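4.3 Recording a blind-adjustment demonstration

Complete the Skirkel pairing procedure (section 4.1) before you begin. Both grippers must be paired, even for a one-handed task.

1. Stand facing the window, within arm's reach of the slats.
2. Hold one gripper in each hand, with the marker cubes uncovered.
3. Press the record key. Wait for the tone.
4. Raise the right gripper to the blind. Keep the left gripper low, in front of the body.

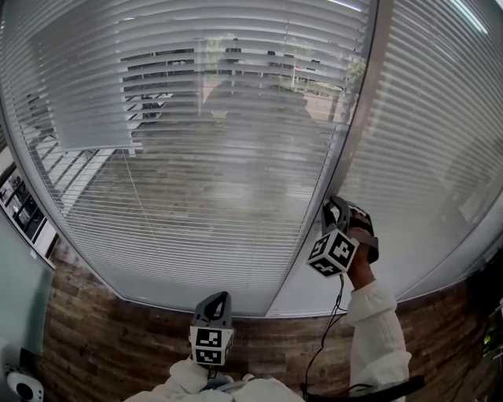
5. Close the jaws on one slat only. Do not pull sideways.
6. Open the jaws, lower the arm and press the record key again.

Caution: Keep the gripper cable clear of the slats. A snagged cable can bend them.

Note: An episode longer than 3,000 samples is split on upload. Error 503 means the Treloar server is busy; the episode stays in local storage.

Repeat steps 3 to 6 until 21 episodes are stored. Change the starting height of the hand between episodes. For glass partitions with blinds on the far side, record the approach only and set the task type to "no contact". 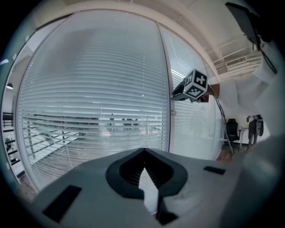

Figure 4-6. Gripper camera view toward a glass partition with blinds.

7. Select Review and delete any episode marked "tracking lost".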